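4. Setting up the sidewalk scene and running the crack-following trials

Read section 3 first if the simulator isn't installed. This part assumes Lobo starts, opens an empty world and closes again without complaining. Last edited by Veronika Pap, May 6, 2021. Send fixes to her, not to the list.

What you're setting up: the low-camera test for the Povov planner. Question we're asking is whether a small delivery robot with its camera just above the ground can tell a slab joint from a crack from a shadow edge, and hold a straight line down the pavement anyway. Results so far are at the end of the section. Don't skip to them and then run with different settings, please, that has happened twice.

4.1 Before you start

1. Close everything else using the graphics card. Browser too.
2. Check free disk space. One full set of runs writes a lot of images and the logger doesn't warn you, it just stops.
3. Copy the settings folder from the shared drive to your own machine. Don't run off the shared copy.
4. Open settings.txt and put your initials on the first line. Sharada sorts the logs by initials and anything blank goes in the trash.

Caution: do not rename the settings folder. The path is hard coded in two places and only one of them gives an error.

4.2 Loading the street

1. Start Lobo. Wait for the bar along the bottom to finish, even if the window looks ready.
2. World > Open > clekdale_street. First load is slow. Later ones are fine.
3. Set texture detail to Full. On Medium the hairline cracks get smoothed out and the whole test is pointless.
4. Set shadows to On, soft edges On.
5. Lock the sun. Box is under Sky > Time. If it isn't locked the shadows creep during a set and run 1 and the last run are not the same test.
6. Set the random seed to 1570. Same seed for every comparison set. Use your own seeds for playing around, but don't log them.

Note: Clekdale is just our name for the world file. Not modeled on a survey of any real street, so don't go measuring curb heights off it and quoting them.

4.3 Placing the robot and camera

1. Drop the robot on the long joint, facing down it toward the trees. Snap to joint should be on.
2. Check heading reads zero. If it reads anything else, pick the robot up and drop it again. Typing zero in the box doesn't turn the body, only the label.
3. Camera mount: Low. Not Mast, that's for the Priltthorpe warehouse tests.
4. Camera pitch: leave at default. You want plenty of ground in view but the far end of the pavement has to stay in it as well, the planner takes its vanishing point from there.
5. Focus blur On. Yes it makes the near ground a bit soft. Leave it.
6. Open the preview and compare with the reference view before going on.

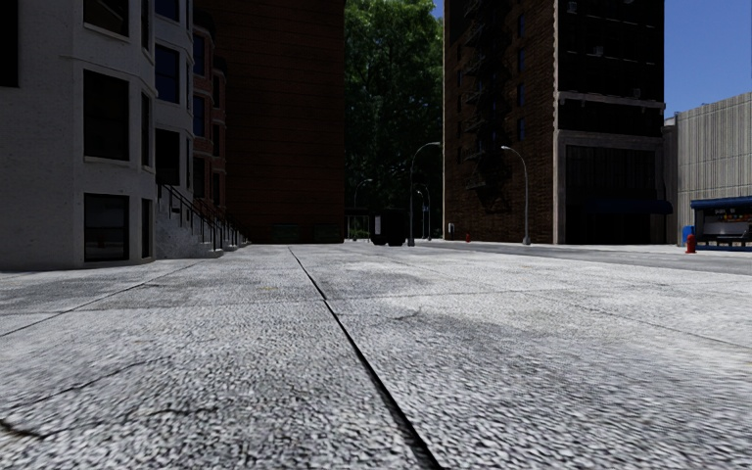
If the preview is black, the camera is inside the body. Mount height has been reset, set it back to Low and reload. If the preview is fine but the joint leans to one side, heading is off, go back to step 1. If you see no cracks at all you missed the texture setting in 4.2.

Save the pose once it matches. Pose > Save As, name it with your initials and the word start. You will want it, the reset button puts the robot back at the world origin and not where you had it.

4.4 Running a set

A set is 31 runs. Each run is 2000 steps or until a wheel drops off the curb, whichever comes first.

1. Load your saved pose.
2. Choose the labeler. A = brightness only. B = brightness plus shape. C = B plus the shadow check.
3. Tick Log Images and Log Path. Both. Path on its own can't be rescored later.
4. Press Start and let go of the mouse. Moving the view during a run changes the frame timing on slower machines and that gets into the results.
5. When the counter stops, press Flush before closing. Flush, then close. Closing first loses the last run.
6. Repeat for the other two labelers. Same pose, same seed.

Caution: do not pause mid-set. Pausing lets the physics clock and the image clock drift apart, and the scorer then matches the wrong picture to the wrong position. There's no message. The scores just come out bad and look beleivable.

Caution: if the fan goes quiet halfway the card has probably dropped to low power. Throw the set away.

4.5 Scoring

1. Run score.py on the set folder. Takes a while.
2. Open summary.csv. Columns are: run, steps finished, side drift, false stops, missed joints.
3. A false stop is any halt where the hand labels say the ground is clear. Shadow edges are the usual cause.
4. Hand labels come from Parveen Sial, 493 ground patches, each one marked joint, crack, stain or shadow. Don't edit them. If you think one is wrong write to her with the patch number.

Note: stain and shadow were one label in the January version. If your summary has only three ground types you're on the old file, get the new one.

4.6 What we've got so far

Short version, full write up is Sverre Ljungberg's and he is still on it.

Labeler A stops for nearly every shadow edge. Not usable on a street with tall buildings, fine on open ground. B is better with cracks, it picks up that they wander where joints run straight, but it still halts at a hard diagonal shadow. C gets past most of those. It pays for it with missed joints on the darker slabs, where the shadow check throws out a real joint along with the shade.

Side drift is close to the same for B and C. We expected C to be worse and can't say yet why it isn't. Could be the far view is carrying it. Oliwia Wasilewska is rerunning all three with the trees taken out of the world so there's no easy target at the end of the pavement. Until that's in, don't report drift numbers outside the group.

Also open: one sun position only. All of the above is for the locked sun in 4.2, and a lower sun would give longer shadows and maybe a different winner between B and C. World file has the other positions but the hand labels don't cover them.

And it's all rendered ground. No rain, no leaves, no gum. The real pavement runs use a different mount and are covered in section 6.

4.7 Common problems

Robot spins at the start: pose saved with the wheels turned. Redo 4.3.

Robot stops at step 1: labeler not loaded, box says A but the list is empty. Pick it again.

Scorer says no images: you forgot Log Images. Run can't be saved, do it over.

Scorer says seed mismatch: two sets in the one folder. Split by time stamp and rescore.

Curb not detected: curb is low in this world and labeler A doesn't see it in shade. Known, leave it, the run ends when the wheel drops and is counted that way.

Lobo crashes on Flush: disk full, see 4.1 step 2.

Next: section 5, moving obstacles.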